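Reviews > Fittings > Door Furniture

Stulomard Flotport lever handle set

The Flotport is sold as a pair with its own fixings and is intended for internal doors in offices and schools. Our set was fitted in November to a busy corridor door at the Andbridge site.
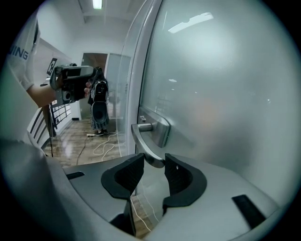 The return spring remains firm after more than 90 days of daily use. One grub screw worked loose and had to be tightened – a small matter, but the instructions do not mention it. At £70 the set is fairly priced, and it is recommended for general use.

Filed under: Handles and Locks

Related reviews
Costa door closer
Stulomard letter plate
Andbridge hinge set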